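The Layer Order

Ghazala Ghauri opened the contest file at nine in the evening and checked the entry against the rules. 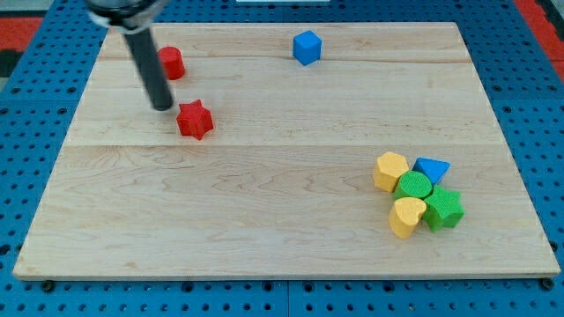
The rules for the Prandow page contest were short. One digital layout, square, flattened, saved at high quality. Journaling required. No more than 5 fonts. She had used 2. The page held six photographs of her father's shop on Gilchrist Street, a strip of scanned receipt paper, and a paragraph she had rewritten until it fit the text box.

The problem was the shadow. The receipt strip sat above the photographs in the layer order, but its shadow fell under them. At full size the error was plain. At the size the judges would use, it might pass.

She wrote to Faisal Jadoon, who had judged the October round.

"Would you mark down for a shadow on the wrong layer?"

His answer came at 9:40. "Yes. One point. Send me the layered file."

She sent it. The file was named pristard_1452, after the paper kit and the number on the receipt. Her father had written that number by hand in July, on the last sale before he closed. The customer bought a box of hinges and asked for a receipt, and then left it on the counter.

Faisal called instead of writing.

"The shadow is linked to the wrong mask," he said. "Unlink it, move it up one, link it again."

"I know how to fix it."

"Then why ask?"

She zoomed in on the strip. The scan had picked up the dent left by the pen, a gray line beside each digit.

"If I move the shadow up, it covers the edge of the photo under it. That's where his hand is."

"Lower the opacity."

"I tried. It looks like a stain."

He was silent for a while. She could hear him clicking.

"Trim the strip," he said. "Take it off at the left, before the number. You lose the shop's address and nothing else. Then the shadow stops short of the hand."

She cut the mask back until only the number and the total were left. The shadow moved up. The hand stayed clear, flat on the counter, two fingers on the edge of the order book.

"The address is gone," she said.

"Is it in the journaling?"

She read the paragraph again. It gave the hours, the name of the Prarska locks he would not stop stocking, and the color of the door. It did not say where the shop was.

"No."

"You have room for a line."

She changed the type size by half a point and added the street. Then she flattened the page, saved it under the same name, and kept the layered copy in the folder with the scan.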